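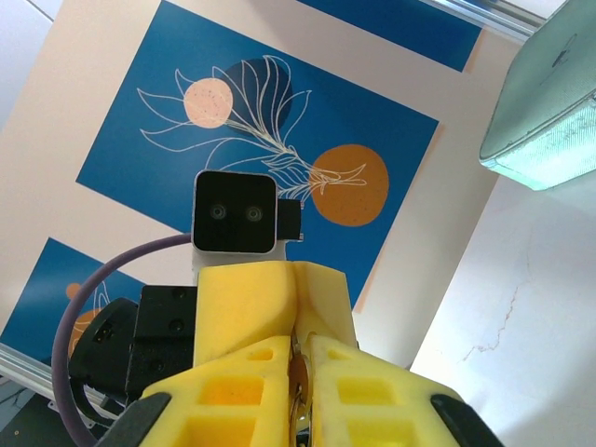
Search posts and people

Right, the Dullthorpe flying bursary is open again. If you're 16 or over and skint, get your form in!

Marlene Guerra read mine back in February and made me cut 241 words. She was right, annoyingly.

Ask for a reference early. Ayanda Shabalala did me a lovely one but she'd only just landed and had 2 days to write it.

It won't cover your medical, so save up for that.

Filed under: Aviation, Grants & Bursaries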